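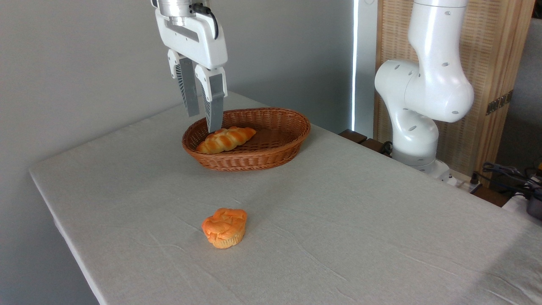
Bread basket station, gripper over the braided roll, muffin still on the cloth.

Robot arms doing the basket setup, what happens to our hours?

I work mornings at a bakery cafe (Flastov, the smaller location). Since February we have two arms at the display table that put rolls and muffins in the baskets. Before that it was two of us from 5 a.m. Now one person is scheduled and the other got moved to the counter at 7. Has anyone been through this? Did the hours come back?

3 replies

Reply 1
Depends on your manager. Ours cut them and that was it.

Reply 2
We have had a Voltholm setup at the Geerts plant kitchen for a year. We pack 262 baskets on a normal day. Total hours stayed close to the same but the work changed. You spend less time placing things and more time wiping fingers, restocking, and fixing rolls that went in crooked. Soft items were the worst for us, and muffins needed a lighter grip setting than bread. Ask who gets trained on stopping and restarting it. At our place those people kept the early shift and got a small raise. Get the new duties in writing, too.

Reply 3
Same as above about the training. Also check if your start time change needs notice, it does in some cities. Tulter has a scheduling thread on this but it is long.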